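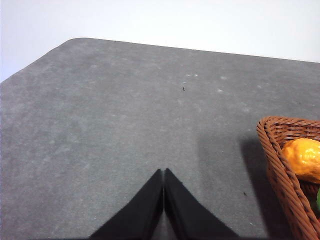

Progress report to the Kollanent Fund
Furnishing of the Stallell workroom
Fri 25 February

Summary

The second stage of the workroom project is mostly complete. The walls are painted, the tables are in use, and the storage along the corridor side is about two weeks behind because of a late delivery. Spending is within the approved budget. We are asking for one small change to the schedule, described under "Changes requested," and no additional money.

Walls

All walls in the workroom are now plain white. The grant application listed a pale green for the long wall and white for the others. We dropped the green after the sample patch made the corner by the door look dim in the afternoon. The fund's office agreed to this by email before the paint was ordered. The old hooks and the bulletin board rail were taken down, the holes filled and sanded, and the surface given a primer and two coats. We have kept one unopened can of the same batch for touch-ups. No pictures or shelves will be fixed to the wall behind the main table, so that people working there have a clear background.

Tables

The dark gray tops were chosen over the white ones in the Funetti price list. Staff at the Stallell site had used white tops in the previous room and reported glare under the ceiling lights, as well as trouble seeing thread, paper scraps and other light-colored materials. Gray has solved both of these problems. The surface is matte and does not throw the light back.

It does show marks. Light flecks and dusty patches are easy to see on the gray, and there are lighter areas that look worn. We do not yet know how much of this is dirt and how much is the finish. The cleaning instructions that came with the tops call for a damp cloth and mild soap, with no scouring pads. Between the delivery and the arrival of those instructions the tops were wiped with whatever was on hand, including a general spray cleaner. We have written to Funetti to ask whether that could have affected the finish and whether the lighter areas can be treated. We have had no reply so far. The tops are covered against defects until June, and we will file a claim before then if one is justified.

The corners are rounded. This was a condition in the original application, since the aisle by the wall is narrow and people pass close to the table ends carrying boxes. There have been no complaints about bumps or snagged sleeves in the new room. The leg leveling took longer than planned. The floor drops slightly toward the corridor, and three of the legs needed extra pads before the tables stopped rocking.

Storage

Storage is the part of the project that is behind. The Vishwakarma cabinets were due in the first week of the month. They came without the shelf pins and with one door hinged on the wrong side. The pins have since been sent and the replacement door is on order. In the meantime supplies are kept in labeled cartons in the corridor closet, which means a walk each time something is needed and has slowed down setup in the mornings. We have asked users to return items to the closet at the end of a session and leave the tabletops clear. Most of them do.

Use of the room

The room opened for regular use before the storage was finished, as agreed. The sign-in sheet shows 61 bookings since opening. The most common uses are mending, paper crafts and sorting donated materials. Groups of up to 5 can work at the main table at one time. Two groups asked for more light at the far end and one asked for a coat rack. The coat rack was bought from the supplies line. The light is under review with the building owner, who has to approve any wiring.

Budget

Paint and wall repairs came in slightly under the estimate. The tables matched the quote. Delivery was charged separately, which we had not allowed for, and the savings on paint covered most of it. The final payment for the cabinets is being held until the door is replaced. Copies of all invoices are attached to the emailed version of this report.

Changes requested

We ask that the completion date for storage be moved back to match the new delivery of the cabinet door. The dates for the other items stay the same.

Next steps

Fit the cabinet door and move the supplies out of the corridor closet.
Get an answer from Funetti on the table finish and test the recommended cleaner on a small area near the edge first.
Post the cleaning instructions inside the cabinet.
Settle the question of the extra light with the building owner.

The next report will cover the end of the storage work and the first full set of user comments.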